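Toltard News — call for participants
12 shares | 3 comments

Sleep and shift work: take part in our study

The Steltine sleep study is looking for adults who work nights or rotating shifts. We want to know how people fit rest around irregular hours, and what gets in the way at home.

You can apply if you:
- are aged 20 or over
- have worked shifts for at least 180 days
- live within travelling distance of Toltard
- are not taking prescribed sleeping tablets

Day workers can't join this round. We hope to open a second group in April.

What is involved

You will fill in a short sleep diary for four weeks, on paper or online. It takes a few minutes after each main sleep. You will also come to our rooms at Flutora House twice, once at the start and once at the end, for an interview. Interviews can be booked from 7 am, so you can come straight from a night shift.

We pay £100 once both interviews are done, plus bus or train fares — please keep your tickets. You may leave the study at any time without giving a reason, and fares up to that point will still be paid.

How to apply

Write to the Steltine sleep study, Flutora House, Fu Street, Toltard, quoting reference 843. Tell us your usual shift pattern and the best time to ring you. Partners who both work shifts may apply, but should write separately.

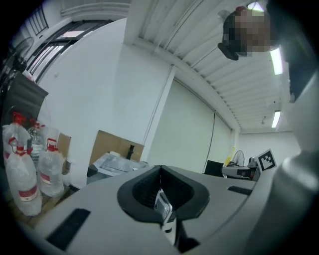
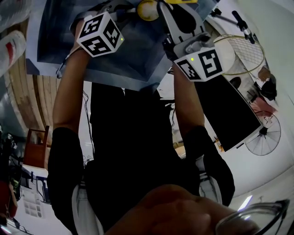
Toltard News, issue 843, page 20

Last updated: February

Related
Night bus times: changes from April
Evening classes at Flutora House
Care staff wanted, nights and weekends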